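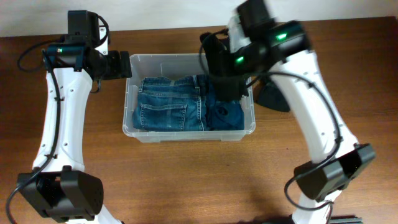
A clear plastic storage bin on a brown wooden table, with a robot arm either side.

I'd been told to bring wellies, and I didn't, so the first thing Sinéad Hanrahan does when I get out of the car is look at my shoes and laugh. "You'll be grand as far as the second pier," she says. "After that you're on your own."

Sinéad is the resident engineer on the new Dulel crossing, the road bridge that will (fingers crossed, everyone) replace the ford between Stenlow and the villages on the north bank. If you've lived round here for any length of time you know the ford. When the river comes up, the bus stops running and the school run turns into a 9 mile loop by the quarry road. I've done that loop with two carsick children and I don't recommend it.

So, the obvious question. Will it be open before the winter floods?

"The deck goes on in October," she says. "Opening is a separate thing. You've the surfacing, the parapets, the approach on the Stenlow side, and the approach is the one I lose sleep over."

The approach, it turned out as we walked, is a bit of a saga. The original drawings had the road coming in straight across the low field, but the ground there is soft right down, and the contractor, Haugen, had to dig out far more of it than anyone had priced for. Then came the argument about who was paying. I ask Sinéad who won and she looks at the river for a while. "It was settled," she says.

Kagiso Chauke, Haugen's site manager, is a bit more forthcoming when we find him in the cabin with a bacon roll. He reckons they lost nine weeks, most of it waiting for letters. "We had the diggers here. We had the stone here. I was paying for 200 metres of fencing round a hole." They've made some of it up by working late through the summer, which I know, because I can hear the reversing beepers from my kitchen!

I ask about that too, on behalf of my street, and he does apologise. Late shifts stop once the deck is on.

The bridge itself is smaller than I'd pictured. Two piers in the water, a single carriageway, and a footpath on the downstream side that wasn't in the first plan at all. That was down to a petition: 473 signatures, collected mostly by Elsa Vik outside the post office. I rang Elsa afterwards to ask if she was pleased. "I'm pleased with the path," she said. "I'd like a handrail that a child can reach, and I've written to them about it."

Back to Sinéad, who has walked me further than my shoes would have liked. I want to know what happens to the ford. It stays, apparently, for tractors and anything too heavy, with a new depth gauge and a gate that gets locked when the water's high. Who holds the key? "That's still being discussed," she says, and Kagiso, behind us, snorts into his tea.

There's a drop-in at Stenlow village hall at 6.30pm, on the same evening as the next parish meeting, with the approach drawings up on the wall. Sinéad will be there, and you can put the handrail question to her yourself.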